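I gave up my car in May, and the first thing I missed was the glove box. Where else do you keep 2 years of napkins? My neighbor Milagros Urrutia laughed and lent me her old bike – a green monster with one good brake.

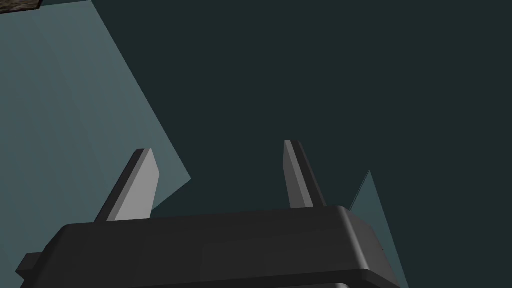

Two gray fingers, set wide apart.

By the second Monday I knew every pothole on the way to work! I'd also saved $200 on gas and parking, and spent most of it on pastries.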